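### 3.2 Why I gave up on the phone survey

I should say up front that my first plan for this study was a phone survey, and it flopped. I wanted to know how people in Grusstead pick the place where they buy bread, and whether walking distance matters as much as the older shopping studies say it does. I called for most of March. People were perfectly nice to me, but they told me what they thought a sensible shopper would say - the nearest store, the best price, done. Then I'd see the same folks in line at Uddin, clear on the other side of the river.

So I switched to diaries. Each household got a paper booklet and wrote down every bread purchase for 30 days: where, when, how they got there, and what else they did on the trip. In the end 78 households stuck with it, and between them they logged 1,861 purchases. Jad Mahasneh typed in the whole pile and flagged entries where the handwriting beat us both. We threw those out before I ran anything.

I also held three evening meetups where diary keepers could gripe about the booklet, and boy, did they. The "other errands" box was way too small, and I made it bigger for the Hititton round. 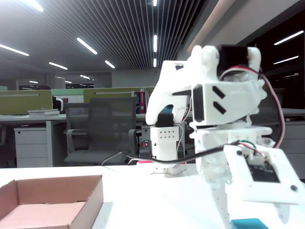

**Figure 3.** White 3D-printed arm on a white tabletop, with black servo motors and a red and black wire.

Back to distance. My first model used straight lines on a map, and that was a dumb choice for a town with one bridge. Once I swapped in walking routes, the fit got better, but a big chunk of trips still went past a closer store. Most of those were tied to something else, like school pickup or a visit to a parent. Bread was riding along on a trip that was going to happen anyway - I'd guess plenty of readers shop this way too.

I coded a trip as "tied" if the diary listed any other stop before the bread. Jad wanted to count stops after it as well. We ran it both ways, and I report his version in Section 4.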